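**Gripper or second arm with $3000?**

We have one arm at Sillero and $3000 to spend by September. Better gripper, or save for arm number 2? It does slot work all day and I love watching it! 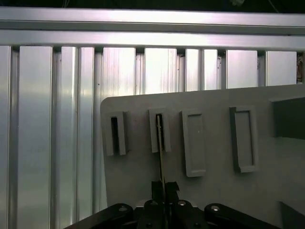 *Strip at the second slot, gray panel*

– Prasetyo Lau

**roltham_fan**

Gripper! Fun upgrade – but keep $400 back for spare fingers. I didn't, and waited 9 days for a set.

**aton22**

second arm, always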